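Home > Reviews > Entryway & Storage

Ljungberg Two-Tier Shoe Bench: Five Months by the Back Door

We bought the Ljungberg bench in January to replace a pile. Our back entry is narrow, and everyone who comes in from the yard takes their shoes off in the same spot. The old rack was wire and the heels fell through it.

The bench came in one flat box with 50 screws and dowels in a single bag. Assembly took one evening. The instructions skip the step where the lower rail goes in before the side panel, so I had to take one side off and start over. The hex key in the box is soft. Use your own.

The seat is firm and does not rock on our tile. It is rated for 315 pounds, and two adults have sat on it together with no creaking. The finish has held up to wet boots, though there is a dull patch at one end where a bag gets dropped every day.

The shelves are the weak point. The lower one takes boots and sneakers without trouble. The upper one is too shallow for anything soft and wide, and slides are the worst of it. The strap takes up height, so they can't be stacked, and they slip forward if they are set in at an angle.
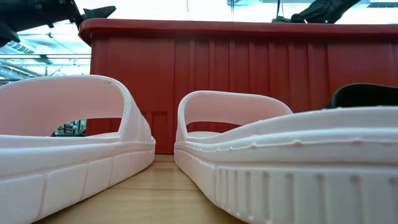 Pale pink slides, red plastic bin behind.

A bin on the floor does a better job with summer shoes. An open one with holes in the sides lets sand and grit dry out, and it can be carried outside and tipped over the grass. I now keep the bench for closed shoes and use a bin from May on. 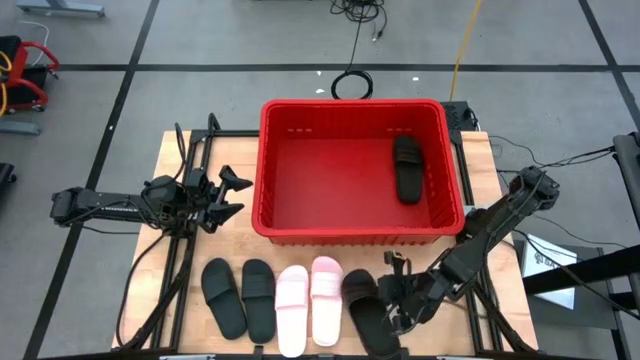 Grerwood wrote in to say the upper shelf can be dropped one notch if you drill new peg holes, and that slides go in flat once that is done – but the lower shelf then only fits low shoes. I have not tried it. We need the boot space in winter.

At $219 the bench costs more than it should with a shelf you can't adjust. The Flindton version is cheaper and has movable pegs, but the seat is thin board and I did not like sitting on it in the store. If you mostly want a solid place to sit and tie laces, the Ljungberg is worth the money – wait for a sale if you can. If your household lives in sandals, measure the upper shelf first.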